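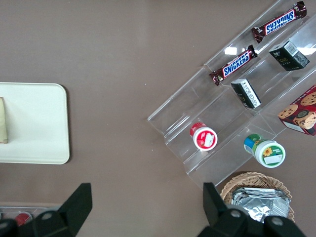
Snack Arm FAQ

Questions we keep getting at Drascombe, the shared workshop, about the arm on the long bench. Answers are by Severyn Pasichnyk unless marked otherwise. I'm one of the people building it and probably the least convinced by it, so adjust accordingly.

What is it supposed to do?

Take a snack off the clear stepped stand and put it on the tray. Somebody asks for a Snickers, the arm picks a Snickers, the arm lets go of it over the tray. There are grander versions of this sentence on the workshop wiki. I didn't write those.

Does it work?

Define "work." With a candy bar lying straight in its groove, and the stand where we last measured it, it does the job more often than it fails. Juwita ran 14 tries in a row in April and got 12 bars onto the tray. That's our best run, which is why you've heard about it. Please don't quote it as an average. We haven't got an average because we keep changing things between runs.

Why candy bars first?

They're a forgiving shape and the wrapper has a crimped end you can grab badly and still get away with. If I were being strict I'd say we chose the task to suit the gripper. Most demos you see online did the same.

What about boxes and tubs?

Small boxes are fine if they sit square. Tip one in the groove and the fingers close on a corner and the box spins. Round containers on their sides are worse, as they roll when touched and the arm has no idea that they rolled. The big cookie box is off limits for now. It may open wide enough on paper, but I'd like to see it before I believe it.

And the foil packets in the basket?

No. Shiny, crumpled, piled on top of each other, every one a different shape from the last. Vitalii thinks we can get there with more recordings. I think we'll get one out of the basket some evening, film it, and never manage it again. We have a bet on this and the stakes are none of your business.

Can the camera see through the stand?

That's the trouble, it sees through the stand very well. Clear acrylic shows the tabletop behind it and throws bright glints off the edges, and software that's looking for edges gets excited about the wrong ones. Zakhar wanted to put tape along every shelf. We tried it. It helped, and it looked terrible, and then people said we'd cheated, so off it came. I would have left it on.

Why is the camera down at the gripper and not overhead?

You get a close look at the thing you're about to grab. You also get your own fingers in the picture all the time, and you lose sight of whatever is outside the view. An overhead camera is on the list. It has been on the list for a while.

Is it using AI?

Partly. Juwita drives the arm by hand, the computer records what she does, and a model is trained on the recordings. We have 500 of those. A man at the Lallside open night told us we need at least 1000 before it gets interesting. He may be right. He also didn't offer to come and record any.

The moves back to the rest position are plain scripted moves, and they have never once gone wrong. Draw your own conclusions.

Did you design the gripper yourselves?

The fingers, yes. This is the third shape, with a slanted tip so it can get down between the shelf dividers. The first pair was blunt and the second pair snapped. Drawings are in the Clastik folder on the shared drive. Use the newest file and ignore anything with "final" in the name.

Could I build one at home?

You could. Before you order anything, ask yourself if you'd still want it after the first month, when it mostly drops things. You need a flat table that doesn't wobble, light that stays the same from one hour to the next, and somebody at home who is patient about noise. Buy spare motors at the start. Don't buy the fancy stand; a cardboard one is easier on the camera.

Is it safe to reach in while it's moving?

Keep your hands out. The arm isn't strong, but it doesn't know you're there and there's nothing on it that would stop it. The red button by the bench light cuts the power. If you press it, the arm goes limp and falls on whatever is under it, so move the tray later, not during.

Can I eat the snacks?

Montserrat answers this one: no. If you take a bar, replace it with the same kind, same size. We lost a whole evening when somebody swapped in a different brand.

Isn't it quicker to pick it up yourself?

Yes, by a long way.

What's the Pylypenko branch in the code?

An older way of finding the grab point. It's slower and it doesn't learn anything, and on boxes it still beats the new one. I've asked for it to stay until that changes.

How do I help?

Come by after 7 p.m. and ask for Juwita. Recording takes no skill, only patience. If you move the stand or the tray, put it back on its marks and write it in the log.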